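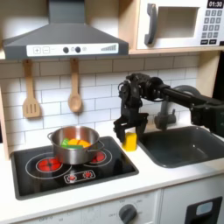
So what is pretend play, really? It's any play where a child treats one thing, place or person as if it were another.

Hi, and welcome to Chapter 5! I've been looking forward to this one, mostly because I spent years on the floor at the Stidow nursery being served invisible soup (I ate a lot of it).

Category: Early Learning » Play & Language

Before age 2, most pretending is borrowed. A child lifts an empty cup because you just did.

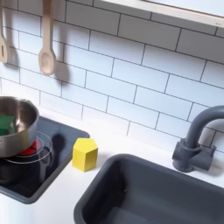
Figure 5.1 Utensils within a play kitchen.

Then the talking starts, and oh, it gets good! Safta would tell me the soup was "too hot for Tuesday people," and I still have no idea who they are. What I want you to listen for is the little planning talk before the game, the "you be the baby" part, 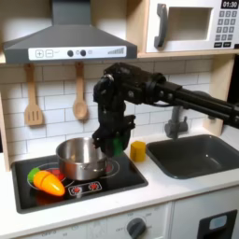

which students tend to skip in their notes. Please don't! Half the language work happens right there, while the roles are being argued over.

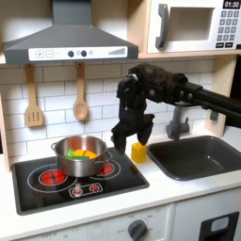 Kelly Xavier wrote in the margin of my draft that the arguing goes on much longer with 8 children than with a pair, and that I should say so. Fine, Kelly, it's in.

5 comments | 100 shares
Search this book... Go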